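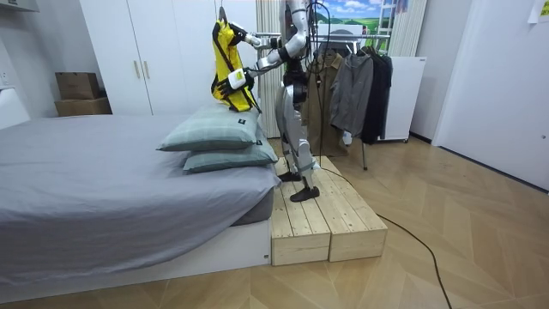
Elsa Saarela wrote on her visitor card that she had come for the walking and stayed for the laundry, and many of the 200 cards from our August open day agree!

Figure 4. Garment handling at the Muscombe open day: the humanoid holds a yellow garment with both hands.

We were delighted by how long people stayed at the bedroom stand (Figure 4). Cloth drew far more questions than walking did, mostly on grip, and children asked the best ones.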